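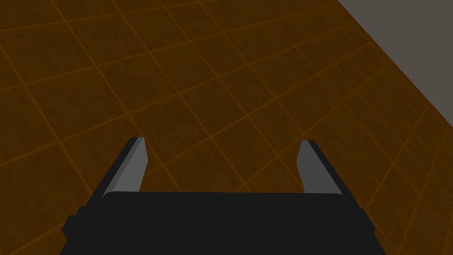 # Walby Recipe Cards

A transcribed collection of handwritten and typed recipe cards from the Walby neighborhood of Cletham, gathered from kitchen drawers, church sale boxes and one very full biscuit tin. Release of 23 October 2023.

Search this repository
Go

## What you'll find

There are 834 cards in this release, typed out as faithfully as we could manage. Most of them are for baking, with a big helping of pickles and preserves, and then a long tail of soups, casseroles, candy and a few things we still can't quite classify (have a look at card 361, which may be a pudding or may be a cough remedy, and do write in if your grandmother made it).

The cards come from many different hands. Some are neat and complete, with oven temperatures and pan sizes, and others just say "make as usual" and leave you to it. We've kept both kinds, because the short ones often tell you a lot about how people cooked when everyone in the house already knew the recipe.

## Files

- `cards.csv` – one row per card, with the title, the full text and a few notes
- `ingredients.csv` – one row per ingredient line, 2790 rows in all
- `spellings.txt` – our running list of old or local spellings and what we take them to mean

The two tables join on `card_id`. Both are plain UTF-8, so the fractions should come through fine, but if you open them in a spreadsheet please check that "1/2" hasn't turned itself into a date. It got me twice.

## How the typing was done

Kai Wendt typed the first 200 cards over one long winter and wrote the rules that the rest of us have followed ever since. The main rule is to type what the card says, even when the card is plainly wrong. If someone wrote "vanila," it stays "vanila" in the `text` column, and the tidy version goes in `title_clean` or `ingredient_clean`.

Crossed-out words are kept inside square brackets with a leading minus sign. Anything added later in a different ink or pencil gets curly brackets, and these are some of my favorite parts of the whole collection – things like {too sweet, use less} or {Vidal likes this one}. Vidal turns up on cards from three different households and we would dearly love to know who that was.

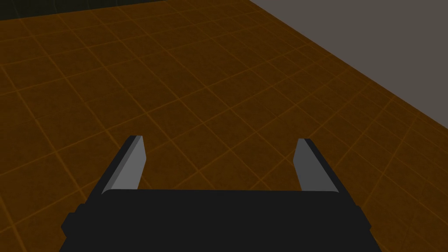
Where a word couldn't be read at all, you'll see a question mark in double brackets. Please don't fill these in with a guess, however sure you feel. Open an issue instead and tell us what you think it says, and one of us will go back to the card and look again.

## Measures

We haven't converted anything. A "teacup" is a teacup, a "slow oven" is a slow oven, and "butter the size of an egg" is left for you and your conscience. The `unit` column holds the word exactly as written, and it's blank where the card gives none.

## Known problems

- Some cards are near copies of each other, passed between friends and changed a little each time. They're all in here, so please don't count titles and call it popularity.
- Dates are missing from most cards. The `decade_guess` column is Brodie Whitelaw's best reading of the paper and handwriting, and he'd be the first to tell you it's a guess.
- The Sosico cards, copied from a set of typed household leaflets, had their line breaks scrambled in September. They've been fixed in this release, so if you have an older download, get a fresh one.
- Nothing has been kitchen tested. A few of the old canning recipes aren't safe by modern standards, so please follow a current guide for anything that goes in a jar.

## Using the cards

Cook from them, print them, put them in your class materials, all with our blessing. We only ask that you mention the Walby Recipe Cards and leave the contributors' initials on any card you reprint.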